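March 31, 2026

**Gillton's Phone Case Swap Is Back, and the Bins Are Filling Up**

I spent my lunch break at the Tolwood building yesterday, where the spring accessory swap is getting ready to open, and I came home wanting to empty every drawer I own. If you missed the first one in October, it's simple — you bring the phone cases you've stopped using, they get sorted by size, and you pick out something else for free.

Inese Uibo runs it again this year, and she tells me 606 cases came in before the drop-off closed. That's a lot of cases for a town our size! Most are plain, plenty are for phones I'd forgotten existed, and a few still have their Candside tags on (somebody changed their mind fast).

Sorting goes on all week at the white-topped table. Each model gets its own bin, and Inese likes the cases standing on edge so you can flip through them like records. I have my eye on an olive-green one, so please, everyone, keep your hands off it.

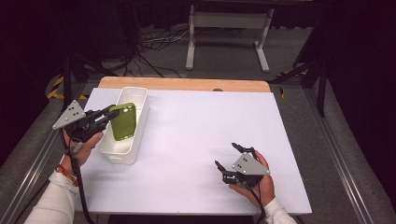 ## When to come by

Doors open at 2 on Saturday's usual swap schedule, and you can take up to two cases per person. Bring your phone along so you can check the fit — Aigars Ozoliņš went home with the wrong size last time and had to drive 20 miles back. Anything left over goes to the school sale, and chargers and cables aren't part of the swap this year. Parking is free for the first 30 minutes behind the building.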